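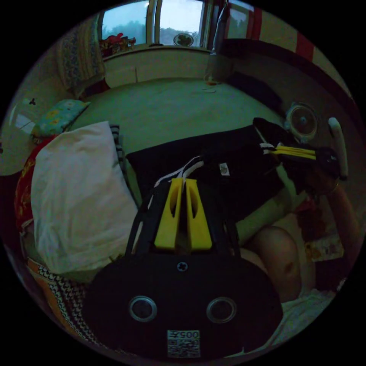
Dulloro Bed Sheet in Pale Green

Some sheets are only for sleeping on. Ours get used as a folding table, a reading spot and a place to spread out the washing, and this pale green one copes with all of it beautifully!

The colour is the first thing people ask us about. It's a soft, quiet green that looks lovely under a plain white pillow, and it gets along just as well with a flowery one (light blue with yellow flowers is a favourite of mine). Dark clothes show up clearly against it, so when you lay out a black garment with white cords to fold, you can find the edges and the tag straight away.

What it's like to use

The cloth is a cotton mix with a smooth face. It feels cool when you first get in and it softens nicely after a few washes – mine has been on and off the bed since May and I'd say it's nicer now than when I opened the packet. You can kneel on it, pull a pile of clothes across it and smooth it flat again with one hand.

Folding on the bed

Spread the garment out face down, bring the sleeves in, then fold up from the hem. Tuck any cords inside before the last fold. The Tamayo folding board fits neatly on top if you like your shirts all the same size, but you really don't need one.

Sizes and details

Single, double and king
Elastic on all four sides
Fits mattresses up to 30 cm deep? Please choose the Plumdale deep version for anything over that
Colours: pale green, oat, white
Pillowcases sold separately

Washing

Wash at 40 degrees with similar colours. Line dry if you can, or tumble on low. A warm iron is fine, though I never bother.

Delivery

We post from our Girnville shop within 6 working days. Orders over 50 pounds go out free, and you have 12 weeks to send back anything unopened.

Questions about sizes? Write to Cherry Mae Samonte at the shop and she'll measure one for you.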